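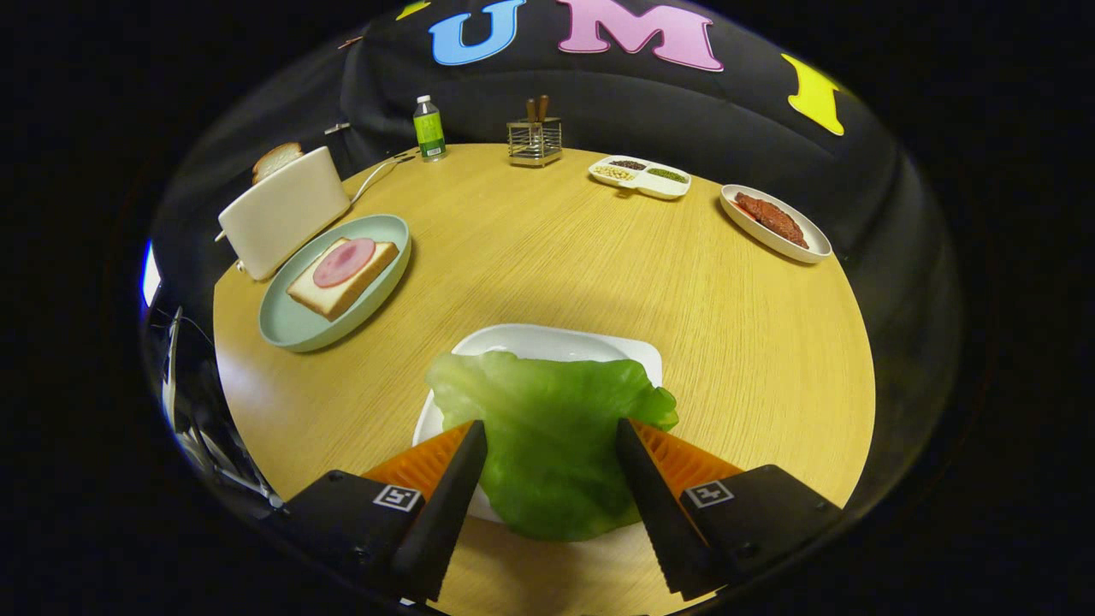
**Jumer Residents' Board > Shared Kitchen > Round table: food left out between sessions**

**Fiddale_East** wrote:

Residents are reminded that the round table with the black curtain is booked in periods of 15 minutes. On Thursday, lettuce was set out on the white tray well ahead of the noon booking. Leaves should remain in the refrigerator until they are needed.

**holmgren322** wrote:

I must respectfully disagree. The kitchen rules permit ingredients to be set out before a booking, and a single leaf on a tray inconveniences no one. The toaster is the greater concern - it takes up space that others require.

**Endevora_Desk** wrote:

The toaster was placed on the table at the request of residents on the upper floor. The arrangement now in use has the toaster on the left, the bottle and utensil holder toward the back, and the divided tray of beans and the steak plate to the right.
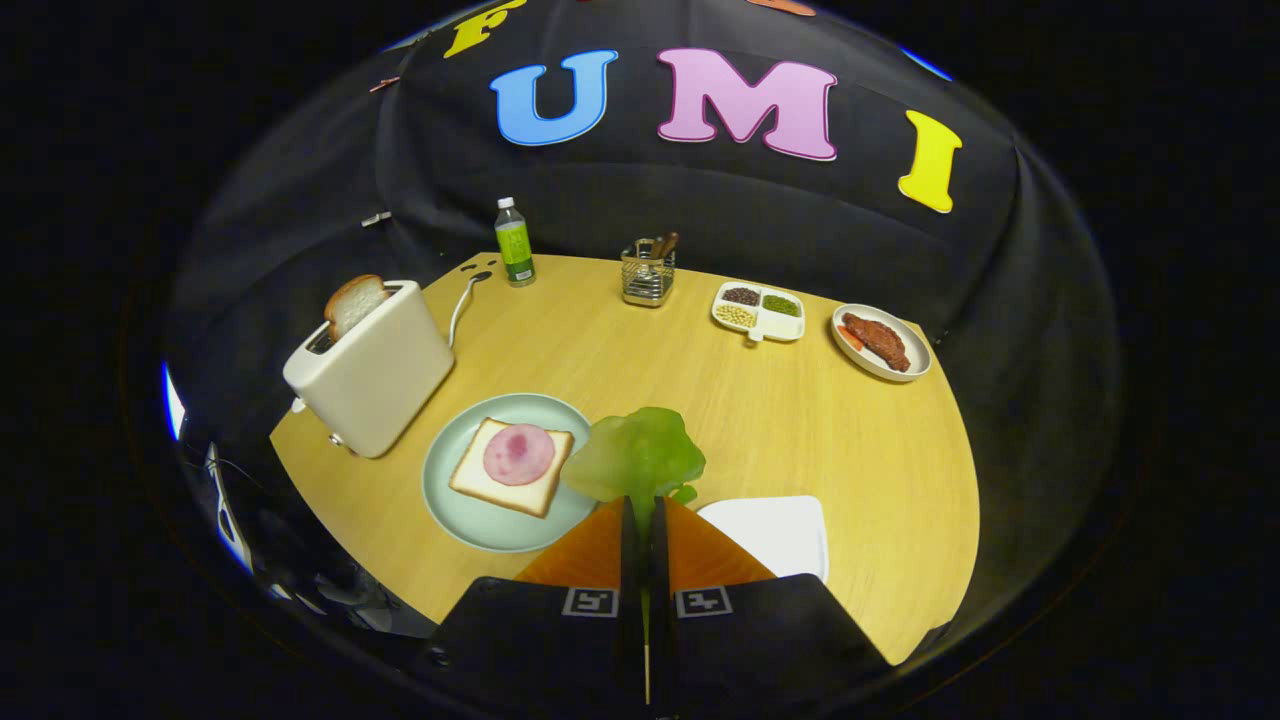
### Proposed wording for the kitchen rules

**Endevora_Desk** wrote:

1. Dry beans may stay on the table in the divided tray. Each kind is to be kept in its own compartment.
2. Cooked meat and cut vegetables are to be removed at the end of each booking.
3. Bread is not to be left in the toaster.

**holmgren322** wrote:

Items 1 and 3 are acceptable. Item 2 should allow a further 11 minutes for residents who are still eating.

**Fiddale_East** wrote:

I cannot support an extension. I would accept item 2 as written, with lettuce added to it.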